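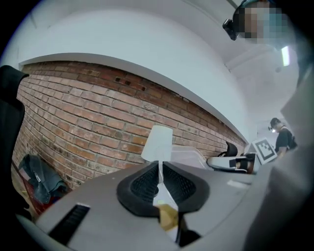
Kamard payout tracker: review for small advice firms

By Gergely Rácz
Last updated: August
20 comments | 50 shares

Three weeks with Kamard now. Short version: good at splits, poor at clawbacks, costs too much for a one-adviser shop.

Set-up first. You feed it your payout grid, it pulls trails and upfront fees from the platform export. Mine came from Stastell, went in clean first time. Akero files didn't. Had to rename columns by hand, twice, and the help page is no use at all.

Splits are the best bit. Two advisers on one client, 300 of fees, it shows who gets what and which band they land in. Edeltraud Gasser, who I share half a dozen households with, checked it against her own spreadsheet and found one difference. Her spreadsheet was wrong. She wasn't thrilled.

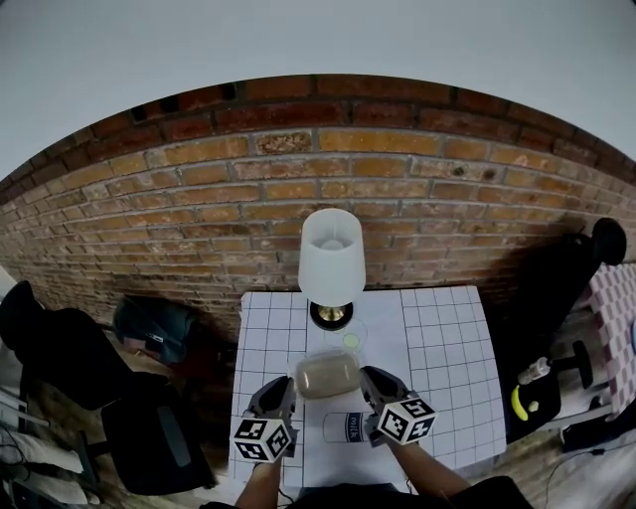 Table lamp with a white shade, brick wall behind.

Clawbacks, then. Client leaves inside the year, Kamard takes the money off the current month and wont let you spread it. Support said "on the roadmap". Same answer on Friday when I asked again.

Price is 600 a year for up to 20 logins. No smaller tier. Ki does less but will sell you a single seat, and I'd look there if its just you.

Reports export to PDF only. Why? My bookkeeper wants a sheet, so I'm retyping teh totals every month.

Keeping it till renewal. After that depends on the clawbacks.

Score: 3 out of 5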